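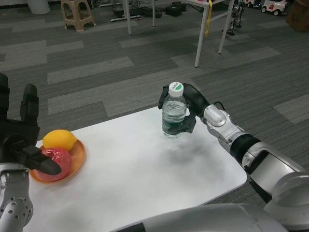 A water bottle, held over a white table.

From the mat: our June trip to Nullovport

Well, we're home, the bags are unpacked (mostly, there is still one lonely blue belt in the back of my car if anybody is missing theirs) and I've finally had a minute to sit down and tell you all how the Nullovport Open went. Thank you for being patient. I know some of the grandparents have been asking since the minute we pulled into the parking lot!

The short version is that we took 41 judoka, our biggest group yet, and we came home with 2 golds and a whole pile of good stories. The long version takes in a bus with a broken heater, a very early weigh-in and a final that had me standing on my chair.

The little ones fought first, in the morning, on the mats nearest the doors. For a good many of them it was the first time bowing to somebody who doesn't train at our club, and you could see it in their shoulders. But they gripped up and they went for it. One of our smallest girls lost her first match in a few seconds, marched off, had half a banana, and then threw her next opponent with the prettiest hip throw I've seen from a child that age. She told me afterward that it was the banana.

Our juniors had a harder day. The team from Hiebert was there in force, and if you have ever fought a Hiebert kid you'll know they never, ever let go of your sleeve. We lost several close ones in overtime, and there were some tears behind the bleachers. I will say that I was proud of how they came back out to cheer for each other. We do need to work on our grip fighting, so expect plenty of that over the next few weeks, and please trim your fingernails before class. Toenails too!

Then came the evening block and the seniors. Our first gold came in the women's lightweight group, on a hold-down that seemed to last a month. The second was in the men's under 90 kg final, against a tall left-hander from Grinari who had won every match that day by ippon. Our man was a score behind with very little time left, and I had already started thinking of kind things to say to him, when he caught a foot sweep so clean that the whole hall went quiet before it got loud. That was the moment with the chair. My knees are fine, thank you for asking.

A big thank-you also goes to everyone who baked, bought or ate something at the spring bake sale, which brought in $1,375 and paid for the bus both ways. The lemon bars went first, as they always do.

A few bits of housekeeping before I let you go. Summer classes will be in the Brorell hall while our own floor is being redone, and the start times stay the same. Please use the side door there, and bring flip-flops for walking to and from the mat. If you borrowed a competition gi for the trip, wash it cold, hang it up to dry and drop it in the bin by the office when you get the chance.

The sign-up sheet for the fall tournaments will be on the Brorell notice board by the end of June. There is a pen on a string, and I would love for it to still be there in July.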